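Getting Tea Stains Out of Cups

I love a cup that comes up bright again, and baking soda does it every time!
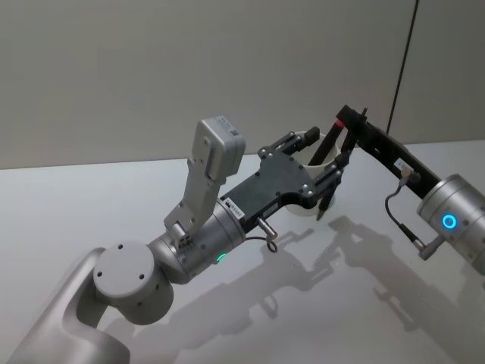
By Petra Malinowski
Home Tips Editor

Start with a spoonful of baking soda and just enough water to make a paste. Rub it over the stain with a damp cloth (fingers work too), leave it for 2 minutes, then rinse well. Old rings may want a second go – still no scrubbing pads, please, they dull the glaze.

Go easy on gold rims, though. Dish soap only!

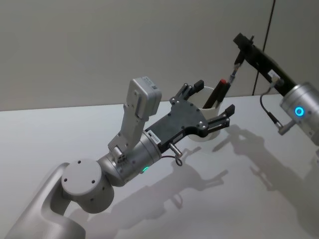 Wiping Down a White Table

Warm water, one drop of dish soap, a soft cloth. Dry it right away and you'll skip the streaks.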